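Clearing the counter when grippers share the job

At Maditz we sort the break kitchen with grippers now, and the job list has changed. People used to wipe and toss in one go. Now one person decides what stays — bottles and medicine cartons always do — before anything is picked up. 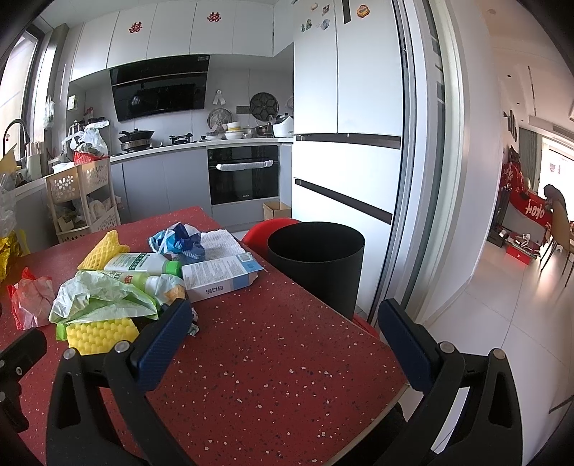

Mixed pile on the speckled counter, bin at the end.

Allow 15 minutes. Keep the bin where the gripper can reach its rim, and tie up food waste first.
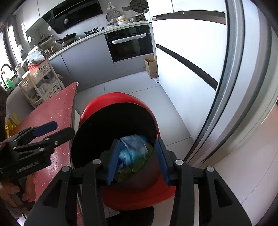 Kirsten Riis writes that her shift spends less time clearing now and more time deciding, and she would like that put on the rota as work.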